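Polling desk notebook, Arnport, January 2024

Second try at the Gomach county weights today, and I'm happier with them! We had 400 completed calls, but only 23 from voters under thirty, so I merged the two youngest groups before looking at approval again. The governor's number slid 6 points, which felt like a lot to me. 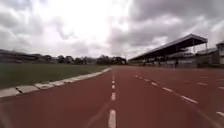
Derkach wondered whether the drop came from the new question order, with the tax item now sitting ahead of approval.

Fair point, and I'd like to split the sample in February (half old order, half new) if Astesow can spare us the phone lines. The other 70 callbacks are still open. 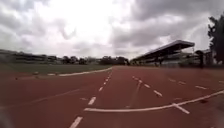 Track and grandstand, cloudy sky.

Left to do: recheck the landline file.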